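**Pritville Public Library – Computer Reuse Program**

**1/8** The Pritville Public Library has opened the winter round of its computer reuse program. Desktop towers retired from the reading rooms in December are now being sorted for repair or for parts.

**2/8** The program received 53 towers. Each one is opened, checked against its inventory card and given a parts list before any decision is made.

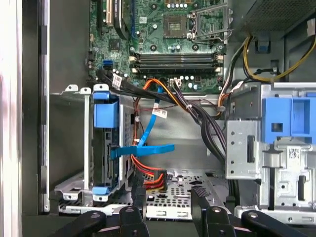 *Open tower with the processor socket empty and the lever raised. Pritville, 9 January 2026.*

**3/8** Bare sockets require particular care. The contact pins bend easily, and a bent pin can put an otherwise sound board out of use. Staff are asked to keep fingers, sleeves and loose screws well away from them.

**4/8** Memory is matched by type and tested in pairs. Residents who wish to donate memory should place it in an antistatic bag and write the size on the outside.

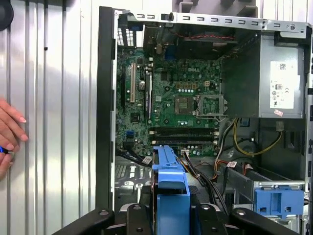 Power supplies are handled separately. They are tested under load for 22 minutes and are never opened – a unit that fails goes directly to our recycling partner, Kalniņš.

**5/8** Drives do not stay with the towers. All storage is removed and wiped under the library's records policy, and no drive that has held patron data is given away.

**6/8** Completed computers will be offered first to households on the Clalbridge waiting list. Applications are accepted at the main desk, Room 404.
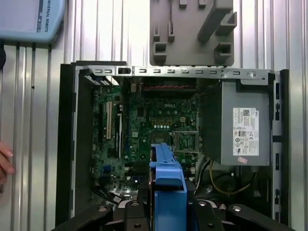

Bình Ông: Will the library accept towers that have no processor or drive? I have two in the garage and assumed they were only good for scrap.

**7/8** Yes. Incomplete towers are welcome, provided the case and board are undamaged. Please leave any cables connected inside.

**8/8** Monitors and printers cannot be accepted in this round. Drop-off is at the rear entrance on Asow Street during regular library hours.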